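Gunavport Shared Workshop
Monthly safety check, ground floor, May
Checked by: Arif Nair
Copy to: Aurelia Radu, Hubert Rutkowska

Please read the comments also where the result is OK. Some points are OK only for this month.

1. Exits and corridors
Main exit opens fully: OK
Back exit opens fully: NOT OK
Comment: The door touches the floor at the last part and one must push with the shoulder. It was the same in the last check. Hubert has written to the landlord, please send me the answer when it comes.
Corridor free of boxes: OK
Comment: The paper delivery stood here at 15:00 but it was moved before I left.

2. Fire extinguishers
Pressure in the green area: OK
Inspection tag readable: 2 tags NOT OK
Comment: The ink became pale from the sun. I request new tags, not handwritten ones.
Sign above the extinguisher: OK

3. Work surfaces and cables
Surfaces clean, nothing sharp left out: OK
Extension cords not connected one to another: NOT OK
Comment: Under the window I found one cord plugged into a second cord. I have separated them. If the table is too far from the socket, ask Aurelia for the 4 meter cord from the store room.
Cables off the walking path: OK
Comment: A cable that goes over the equipment is accepted, but it must have enough length to move and must not hang down to the floor. 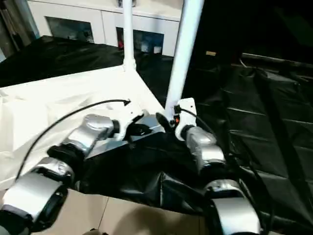

4. First aid
Box closed and in its place: OK
Contents complete: NOT OK
Comment: Eye wash is missing and there are few small plasters. I have ordered 20 plasters and one bottle from Buckley. Who takes the last one of something, please write it on the card inside the lid.

5. Lighting and stairs
Emergency lamps, test button: OK
Handrail fixed: OK
Edge strip on the steps: repair soon
Comment: The strip on the lowest step is lifting at the left side. Eliécer will glue it again.

Open points go to Hubert. I will look at the back exit again in the next check.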